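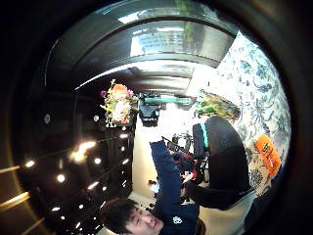

Drumora Hand Tool – Build Gallery

Drumora is a hand-held gripper tool with a wide fisheye camera, put together at home between May and July. Gadisa Dinsa did the mechanical work and most of the wiring. Amanuel Belay wrote the logging code. The page opens with a view from the tool's own camera: Gadisa in the navy sweatshirt, arm up, with the floral wallpaper and the black office chair behind. The lens bends everything toward the rim, and the corners outside the circle stay black.

Notes on the build

Grip and trigger. Third version. The first two cracked at the pivot under repeated squeezing. The current one has a thicker web and a steel pin in place of the printed one. Trigger travel is 21 mm.

Fingers. Printed flexible, 30 percent infill. Softer prints held round objects better but folded on anything with a sharp corner.

Camera mount. Two screws and a locating tab. The tab matters more than the screws – without it the view rotated a few degrees each time the lens was removed for cleaning, and the old calibration was useless.

Weight. 291 g without the cable. Yeshi Tsegaye tested it for 25 minutes at a stretch and asked for the balance point to be moved back toward the palm. Done in July.

Still open: strain relief on the cable, and a cover for the board. Mogens Vestergaard has the drawings for the cover.

Files are in the Drumora folder, print settings included. Corrections to Gadisa.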